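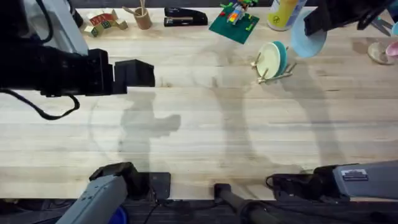

How often do I need to oil a butcher-block top, and what about the marks I already have?

Posted by Despina Petridis in Kitchen and Home

Hello everyone, I've been reading this board for a long time but I haven't posted before, so please bear with me if this has been covered already (I did search, and I found a lot of people arguing about varnish).

We moved to Plimville in the spring and the house came with a big butcher-block counter in the kitchen, which was half the reason I fell for the place. The previous owners left a nearly empty bottle of mineral oil under the sink and no instructions. I put one coat on when we moved in, it looked wonderful for a month or so, and then I got busy with everything else and let it go. Now it is October, the heating has come on, and the wood looks pale and thirsty, especially by the stove. It feels a little fuzzy when I run my hand over it after wiping it down.

There are also two marks that bother me. One is a white ring where my mother-in-law set down her teapot. The other is a black stain next to the sink, where I left a cast iron pan sitting overnight on a damp cloth. I know, I know!

So my questions are: how often should I be oiling this thing, can I fix the two marks without sanding down the whole counter, and does it matter what kind of oil I use? My neighbor swears by olive oil and has offered me some. I would rather not rent a big sander if I can help it — I have never used one and my husband has already said he is not going to be the one to learn.

Thank you kindly in advance.

Waldemar Laskowska

Welcome, Despina, and please don't feel bad about the pan. I have put in kitchen counters for a good part of my working life, and my own has a black half-moon on it that I look at every morning over coffee.

Let me take the oil first, since you can decide that today. Please thank your neighbor and keep the olive oil for salad. Cooking oils like that don't dry, and over time they can go rancid in the wood and leave it sticky and a bit sour-smelling. Plain food-grade mineral oil is fine, and it is cheap. If you want something that lasts longer, look for a mineral oil and beeswax blend. I've been using the Handeo board cream for years and my wife likes the smell of it, but any decent one will do the same job.

As for how often, the calendar matters less than the wood does. Sprinkle a few drops of water on the counter. If they bead up, leave it alone. If they sink in and leave a dark spot within a couple of minutes, it's time. In a house with the heating on, I'd expect that to be every month for the first winter, and then you can ease off. The part by the stove will always want it sooner than the rest, so just do that part when it asks.

When you do oil, be generous. Warm the bottle in a bowl of hot tap water first, pour a puddle, and spread it with an old cotton T-shirt, going along with the boards. Leave it overnight and wipe off whatever is still sitting on top. With wood as dry as yours I'd do that 2 nights in a row.
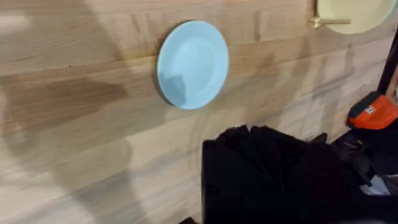

While you're at it, keep an eye on how the wood is joined and how it meets the wall. Solid timber moves with the seasons, and it will shrink a little as the indoor air dries out. If you see a thin gap opening along a seam in winter, don't rush to fill it. Nine times out of ten it closes again by summer, and if you've packed it with filler the filler gets squeezed out or the boards have nowhere to go. I learned that one in my own house, where I filled every seam I could reach one January and spent the following August scraping it back out with a putty knife.

Now, the fuzziness. That's just raised grain. The water lifts the fibers and they dry standing up. You don't need a machine for it. Take a sheet of 220 grit paper wrapped around a block, go lightly along the grain, wipe the dust off, and oil.

The white ring is probably moisture or heat sitting near the surface, and there is a good chance it will fade once the counter has had a proper drink of oil. Try that before anything else.

The black one is iron reacting with the wood, and sanding will only get you so far, because it can run deep. Oxalic acid is what takes it out. You'll find it sold as wood bleach. Wear gloves and eye protection, follow the directions on the package, and keep it well away from food and children. Rinse it thoroughly, let the spot dry for a full day, and sand it lightly before you oil. The cleaned patch may come up lighter than what's around it, but it does blend in with time. Do this before the oiling and not after, or the acid won't get into the wood.

Good luck, and do let us know how the ring turns out.

Jonas Pichler

just sand it, takes an afternoon. rented one from Ortner for ours, easy. start at 80 and work up to 220. mayo works on the white rings too, my grandma did it

Ingeborg Strebel

I agree with nearly everything Waldemar wrote, and I only want to add one thing about the rags, which matters if you ever change over to linseed, tung or one of the other drying oils. Those rags can heat up on their own when they're bunched together in the trash, and they can catch fire. Spread them flat outside until they are completely stiff and dry, or put them in a metal can full of water with a lid on it. Mineral oil doesn't behave that way, but I'm in the habit of laying mine out anyway.

Also, I'd skip the 80 grit, Jonas! It is awfully coarse for a counter that only needs a light touch, and a beginner with a power sander can dig a dip into it before she knows it's there.

For the teapot, a cork trivet lives on my counter all year round and I haven't had a ring since.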